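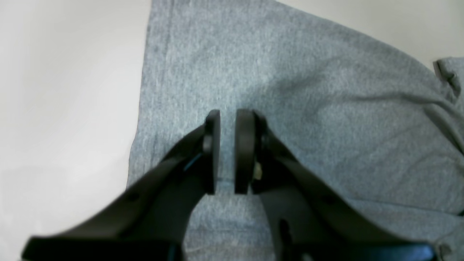

Robotics club minutes – May 2022, room 308

Quorum ok, started late, projector again.

**Last minutes** – approved, one fix: the Pidell kit was returned, not lost.

**Folding project**
- Shirt task stays our entry for the Troralitz meet in August. Voted, no objections.
- Pads: keep the rounded ones for now. Printing team wants to try a softer set, ok as long as the old pair stays in the drawer.
- Gripper grabs two layers when it should take one. Long discusion. Try coming in lower and closing slower before anybody touches the code.
- 26 runs logged so far, we said 600 before summer. Not going to happen at this rate. New target to be set next meeting.
- Log sheet: write down fabric type EVERY time. Half the rows are blank.
- Shirts go back in the bin folded or not, just not on the floor.

**Arm bookings**
- Max two slots per person per week. Sign up on the door sheet, the online one is dead.
- Whoever has last slot powers down and checks the cable clips.

**Money**
- Vesetti quote for spare motors came in high, roughly double last year. Ask Brito for a second quote.
- Bake sale still on, need six people, have two.

**Travel**
- Permission forms due before finals. No form no bus.
- Arm goes in the hard case – somebody find the foam insert.

**Other**
- Beginners want their own night. Mentors to think about it, moved to next agenda.
- T-shirt design vote tabled agian.

Closed early, building was locking up.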